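The ethics complaint against Mayor Dougal Morrison was dismissed last week, and his office would like us all to believe the matter is closed. I read the dismissal letter twice. It's four pages long, and three of them are about who has the authority to write it.

For those who haven't followed this, the city of Wernton gave Cluveo a contract to run its permit system without taking other bids. The mayor's former campaign manager, Cameron Sutherland, had joined the company 36 days earlier. Morrison says he didn't know. Maybe he didn't. But these two ran a campaign together, and I have a hard time picturing the job never coming up.

Then there's the television side of it. Senga Carnegie had him on her show for a full segment and spent most of it asking how the complaint had affected his family. She did get to the contract, near the end, and he said the process was "followed to the letter." Which letter? She thanked him for his time.

Council member Kenna Rennie has asked for the emails. The city attorney says there are 80 of them and that 54 are privileged.
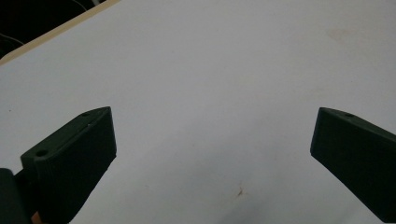 I don't know how a conversation about permit software gets to be privileged that often, and the attorney's memo doesn't try to explain it. Rennie wants a judge to look at them in private, a modest thing to ask for. The mayor's spokeswoman, Morag Strachan, called it "a fishing trip."

The council votes on the request in June. My guess is they'll put it off – two of the members who complained loudest in the winter have gone very quiet – but I'll be there with a notebook anyway.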